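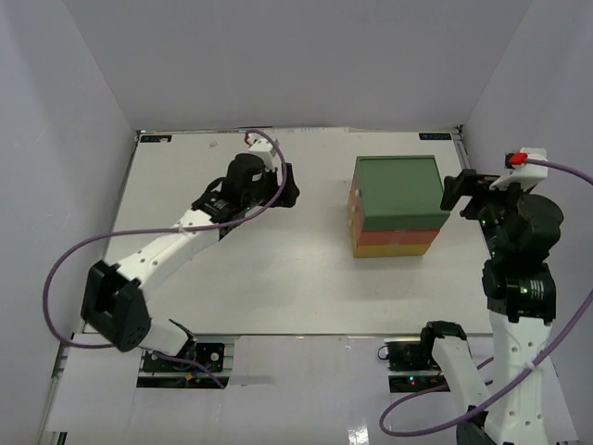
Home and workshop tips for small film shoots

Stuff I keep telling people on set, typed up between jobs. Mostly lighting and art department, mostly cheap. No order to it.

Diffusion out of the kitchen drawer
Parchment paper. Not wax paper, wax paper melts and stinks. Parchment handles a small LED panel fine, wooden clothespins to hold it. Do not put it on a tungsten fixture, I don't care how far off the bulb you think it is. Two layers for faces. Goes yellow after a while, toss it.

A white shower curtain liner does the same job for a window. Get the frosted kind, hang it the night before so the creases drop out. Creases don't show in the light but they rattle when the heat kicks on and your sound person will hate you.

Moonlight through a kitchen window
Everyone goes too blue. Half the gel you think you need. Put the light outside and high, on a ladder if you don't own a tall stand, sandbag on the bottom rung. Then turn off the fridge (sound) and put your car keys in the fridge so you can't drive home without turning it back on. Old trick, works every time. I lost a whole freezer of somebody's venison in Parstead before I learned that one.

Shiny things
Pans, kettles, framed photos, oven doors. Dulling spray costs too much. Hairspray works, or a light wipe of dish soap left to dry. Test on the back first. For picture frames just tip the bottom out with a folded bit of card behind the lower edge and the reflection goes to the floor. Glass out completely if the owner lets you.

Hairspray comes off with rubbing alcohol. Dish soap comes off with water, obviously.

Tape
Paper tape on painted walls, always. Gaff on painted walls pulls the paint, and then you are repainting a strangers hallway at 5 in the morning. Peel slow, fold back flat against itself. If there's goo left on wood trim use cooking oil on a rag, wait, wipe, then a bit of soapy water.

Tear your marks before the actors come in. Stick them along the edge of a cutting board, different color per actor, carry the board around. 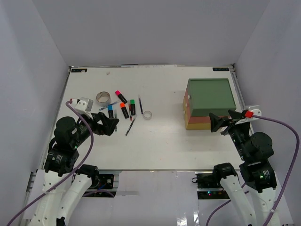

Fold one end of every mark under itself so you get a tab. Saves your fingernails at wrap. Outdoors on concrete, chalk is better anyway, plus a dab of clear nail polish over it if it looks like rain.

Blacking out a room
Heavy trash bags, contractor grade. Cut them open down one side and the bottom. Double them — single layer glows at noon. Tape to the window frame not the wall. Leave one corner you can peel back, because it gets hot in there quick and people get cranky.

Aluminum foil with a spritz of water sticks right to the glass, no tape at all. Looks awful from the street. Warn the neighbors.

Fake steam, fake sweat
Steam off a coffee cup: clothing steamer hose behind the mug, out of shot, somebody crouching. Real coffee only steams for a minute or so under lights. Sweat is glycerin and water half and half in a little mister. Forehead and neck. Keep it off silk.

Storing cables
Over-under, not around your elbow. Hook and loop strap on the female end so it stays put. Write the length on a strip of tape near the plug. I hang mine on plain garage hooks, a 20 foot cable takes one hook, the long ones get two. The Ivow wall rack is nice if you have a wall. I don't.

C-stand knuckles getting stiff? Dry lube, tiny bit. Never cooking spray, it gums up with sawdust.

Practicals
Table lamps in shot. Dimmer on every one, the plug-in kind from the hardware store, and check it says it works with LED bulbs or you'll get flicker. If the shade is too hot on camera, line the camera side with a strip of brown paper bag. Warm and soft and free. Use LED bulbs for this, paper and hot bulbs don't mix.

Last thing, floors. Moving blankets under stands, tennis balls with a slit on the light ones. Wipe the dolly wheels before they come in the house. Wipe them again.

More when I get a minute, want to do one on cheap rain.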